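Taking a community group to the Cluvis open day - worth it? What did you see?
Asked in Community Outings and Day Trips
Posted by Syafiqah Kwok, Aug 2, 2024

Hi all, I help organise outings for a seniors' social group and one of our members has her heart set on the robot open day at Cluvis, the workshop out past Olley. I rang them and the person was lovely, but I came off the phone not much the wiser about what we'd be looking at. Is it robots doing proper household jobs, or is it mostly people talking in front of a screen? We'd be bringing a small bus, a couple of walkers and one gentleman who gets tired if he has to stand for long. Also, can you get close enough to see anything? Our last outing was a glass factory where we looked at the backs of other people's heads for an hour, so I'm a bit wary. Any advice from people who have been would be very welcome.

3 answers

Zhiqiang Tan
Went in January. Good day, parking is terrible. Bring a hat for the queue.

Raíssa Bastos
Hi Syafiqah, I took my mum and my aunt to the last one and we all had a lovely time, so I'd say go, with a few things to keep in mind.

First, it is real household work, or at least the bits of it they've got as far as. There was a towel folding table, a table where an arm sorted cutlery, and the kitchen jobs at the far end, which were the ones my mum wouldn't leave. Don't expect speed. My aunt said she could have cooked a roast while she waited for one tea towel, and the young man running the table laughed and agreed with her. I found the slowness rather soothing once I'd settled into it - you start to notice how many little decisions go into a job you do half asleep every morning.

Second, seating. There are folding chairs along the wall but they go quickly. Ring ahead and ask for the quiet session, which is the first one of the day. They let in fewer people and the staff have time to chat. The hall is all on one level and my mum's walker was no trouble at all. The washrooms are in the next building over, past the Prurura café, so allow for that.

Third, getting close. You stand behind a rope, which is fair enough, but each table has a monitor showing the view from the little camera on the robot's wrist. My advice is to get your group in front of one of those. They told us 400 people came through that day and it only felt crowded around lunch.

If you get the chance, ask the staff what the robots find hard. We had a good long talk about oven doors and racks that way, and my aunt gave them her views on toaster ovens in general, at some length. I've put a picture from the kitchen table at the bottom of the page so your member can see the sort of thing.

Chunhua Ding
Agree with most of what Raíssa said, though I wouldn't bother with the afternoon talk. It ran long and the microphone kept dropping out. If you're coming by bus, use the 269 Tang Road entrance and not the main gate, as there's a proper turning circle and much less of a walk. The café doesn't take cash, so warn your group before you set off.

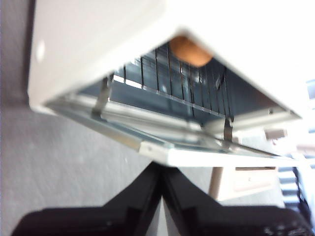 Wrist camera view at the toaster oven, kitchen table. Added by Raíssa Bastos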